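Home | Projects | Reports | Archive | Contact

We use cookies to keep you logged in. By staying on this site you agree to our cookie policy. OK

The T-Shirt Problem: final report, Bavus project group

Our group picked laundry because everyone in it had a pile of laundry. The question was simple enough - how should you lay out and fold a T-shirt so it still looks decent when it comes back out of the drawer? We tried two methods, the plain fold in thirds and the quick pinch-and-flip one, and in May we wrote up what we learned for the Prundlow showcase.

Most of my time went into the part before the fold, meaning getting the shirt flat. I figured this would take a second. Nope! Cotton jersey grabs at itself, the sleeves roll up, and the hem flips under when you're not looking. We did 304 folds in all, and the ones I had to redo were nearly always shirts I hadn't spread out well enough first. 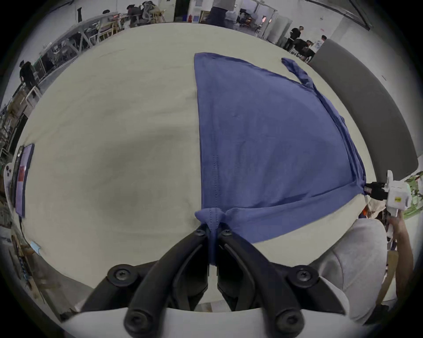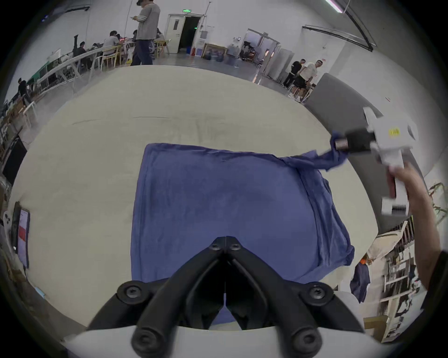 Spreading works best from the corners, and I wish I'd known that in week one. If you push the wrinkles out from the middle with your palm, they just move somewhere else and you end up chasing them. Take a corner and pull it outward, then let it down slowly. With the blue cloth you can see how much one corner does: lifted and twisted into a thin strand, it pulls the whole right half into long diagonal folds. So untwist the corner before you tug on it, or you're ironing creases in (I did this a lot).

The surface matters too. We started on a bare desk in the Prornthorpe building and the shirts slid all over the place. A cloth on top gave them something to hold on to, and after that my sleeves mostly stayed where I put them.

For the drawer test we left 6 shirts folded each way for a week. The thirds fold won on creases, the flip fold won on speed, and I still use the flip one at home because I'm lazy. Next time I'd try towels and maybe a fitted sheet, if the El-Sayed lounge will lend us the big table again.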